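Stone countertops: what the sealing plan doesn't cover

Gornby is now offering a "lifetime" sealing plan on stone counters, and several readers in Clistberg have asked whether to sign. I read the terms twice, and I would keep my money for now.
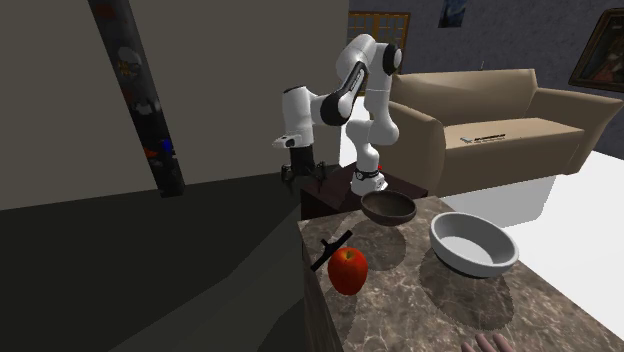 Marbled countertop in brown and beige, with gray and white veining.

The plan costs $27 a month. In July, Anikó Kun in our office asked the company what "lifetime" meant and was told 17 years, provided you never miss a yearly visit. Miss one and you start over. Etching from lemon juice or vinegar is left out entirely -- and that is the complaint I hear most from marble owners.
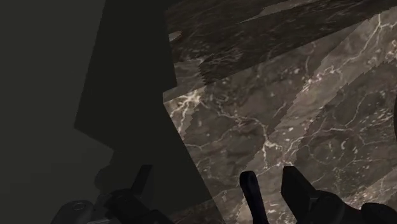 Fanni Bozsik, who fits counters for Fallero, charges by the visit and says plenty of kitchens need less sealing than they get. She sells sealing too, so weigh that as you like. Try a few drops of water on the stone first. If they still bead up after a while, you can probably wait. 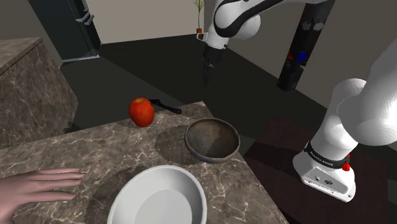

Gornby also claims 4,000 happy customers. I asked to speak to 2 of them and am still waiting for names.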